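Grilterach bricks: README

Hi! If you've opened this folder you've probably either borrowed the brick tub or offered to help me type up the sheets, so thank you either way. These are my notes on the Grilterach bricks, the big chunky toddler kind, and on the files that go with them. I started writing it all down in October when I realized I was answering the same questions over and over in messages, and it has grown a bit since then.

What's in the folder

bricks.csv is the main one, one row per brick, 600 rows. Yes, every brick has a row. I know.
colors.csv lists the color names I use and what they cover.
sorts.csv is the log of sorting sessions, one row per session, who sorted and how they decided to do it.
boxes.txt says which color box holds what when everything is put away.
photos is a folder of pictures from the sorting table, not in any order you could rely on.
old is where I put things I'm scared to delete.

Columns in bricks.csv

id: just a number. It isn't written on the brick (I tried a marker on the underside and it rubbed off on everybody's fingers).
color: see the section on color, please, before you change any.
studs: written as 2x2, 2x4 and so on, short side first. Junaid Minhas typed up a stretch of these with the long side first and I've fixed all the ones I could find, but if you run into a 4x2 it's the same thing as a 2x4.
shape: brick, plate, arch, slope, odd. Odd is for anything with a hinge or a printed face or a wheel on it.
condition: good, scuffed, chewed. Chewed is its own category for a reason! A chewed stud won't hold a brick on top, and the little ones get very frustrated when a tower keeps falling over at the same spot.
tub: Denard or Lucero. Those are the two families of bricks, named after the streets they came from. The Lucero ones are older and the colors have gone a little flat. They click together with the Denard ones just fine.
note: whatever somebody felt like saying. There are some very long ones in there about a giraffe.

Colors, and the green problem

Red and yellow are easy and I have nothing to say about them. Blue is two blues, light and dark, and people mostly agree on where the line goes.

Green is where everything falls apart. The plain green bricks are a proper deep green, but we also have some that lean toward lime, and a few from the Lucero tub that could be either depending on the lamp. I call them green, lime and green-ish, and green-ish stays as it is until somebody looks at it in daylight. It doesn't help that the green box isn't the same green as the bricks that go in it. It's got some teal in it and the bricks don't, so don't hold a brick up against the box to decide, because next to that box everything looks yellow. I lost an entire evening to this. Hold it up to another brick.

How we sort

I put paper down first, the pale beige kind, two sheets with the front one overlapping the back one. Bricks don't slide around on it the way they do on a bare tabletop, and the reds and yellows really stand out against it. Then a heap goes in the middle. I like to do it in small heaps, two colors at a time if I can, and tip out more as we go. The whole tub at once is a horrible sight and people lose heart.

Then it's one brick at a time. Pick it up, look at it, say the color out loud if there are two of you, put it where it belongs. The boxes are open on top so there's no fussing with lids. Check the corners of the box too, before you put it away, because a brick that's perched up on the rim will drop off the minute you lift it and you'll find it later with your bare foot.

A full sort of the tub takes me 80 minutes if I'm alone with the radio on. With Wekesa Owino helping it takes 75, which tells you something about how much we chat. 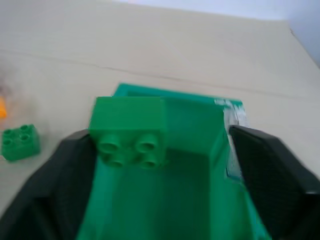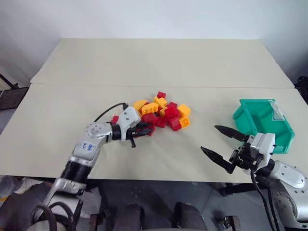

A reply to the part about sorting, which I'm pasting in because I think she's got a point:

Sumathi Alva: I'd argue against color as the first split. My two never look for a red brick, they look for a long one, and once they've got the long one they'll happily swap the color for whatever is on top. When everything's boxed by color they have to dig through every single box for the 2x4s and the floor is a disaster in no time. Could you try size first and then color inside it? Also the arches should live by themselves, they get everything else stuck inside them.

So I tried it! I did one session her way and it's in sorts.csv with method set to size. My verdict is that it's much nicer to build from and much worse to put away, because a three-year-old will put a red brick in with the red bricks without being asked, and will not do that for a 2x4. The boxes are staying by color for now. But the arches have moved out into a bag of their own, she was completely right on that one, and boxes.txt has been updated.

If somebody wants to run a size sort again, go for it, just write size in the method column so I can tell them apart. Leave the method blank and I'll assume color.

Things that are wrong and I know about

The Flemus set is not in here. It's the same kind of brick but it belongs to Sidra Baloch and goes home with her, so please fish them out if they get mixed in. They've got a tiny dot of nail polish inside the bottom.

There are 6 bricks with a row and no brick. They're marked missing in the note column. Don't delete the rows, they do come back, the last one was in a rain boot.

Condition was filled in by different people with different ideas. What Wing-sze Chung calls scuffed I'd call good. I've left hers alone.

The photos don't match up with rows in bricks.csv. They show bricks, and you can't get an id out of them, so please don't try.

Washing

Warm water, a squirt of dish soap, an old toothbrush for between the studs. Stud side down on a towel overnight. Water sits inside the hollow part if you dry them the other way up, and then the tub smells like a pond. No dishwasher, please, I warped a plate that way and it's in the file as odd.

Changing things

Fix typos without asking. For colors, ask me first, especially anything green. New bricks go at the bottom of bricks.csv with the next number, and put your name in the note so I know who to pester. If you bring the tub back in the evening, leave it on the porch and text me.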